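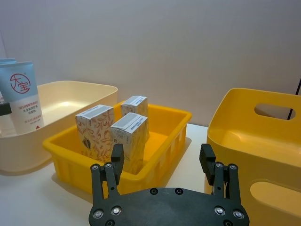 Yellow crate, three small cartons.

21 December 2020

Last proper entry before the break, so I'm going to get the glue stuff down while I still remember which jar was which.

The Alexiou box has been bugging me since August. The hinge side of the lid keeps lifting, and every time I press it back down it stays put for a few days and then up it comes again. I'd blamed the cloth. Today I slit the spine lining and had a proper look, and the cloth is fine! It's the paste. There's far too little of it along the joint and it has gone powdery.

So, test strips. I cut 14 of them from the grey board offcuts (the Undham stuff, the good dense one, sorry, I know we're meant to be saving it) and covered them with the same book cloth. Five with straight wheat paste, five with the Hivham PVA, and the rest with a mix of the two. All pressed under the big weights for 40 minutes, then left standing on edge by the window.

First thoughts, before they've had the night:

PVA grabs fast, almost too fast. I had one strip go down crooked and there was no shifting it. Paste gives you ages to slide things about but the board bows like mad. The mix is the one I like — enough time to get the corner in, and hardly any bow that I can see yet.
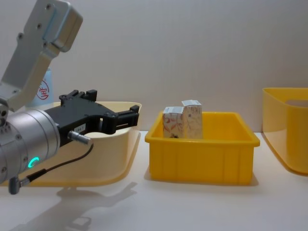 I still want to try the mix a bit thinner. It dragged on the brush towards the end and left ridges, and you can feel them through the cloth if you run a thumb over it. Might be the brush, mind. The wide one is shedding again and I picked three bristles out of one strip.

Grain direction: all strips cut long grain, I checked this time. Pencil arrows on the back, please don't rub them off.

The Flukance slipcases are waiting on ribbon, so nothing to report there. Spare paste is in the fridge with a lid on. Bin it if it smells.

Strips to be peeled after the break, starting with the paste ones.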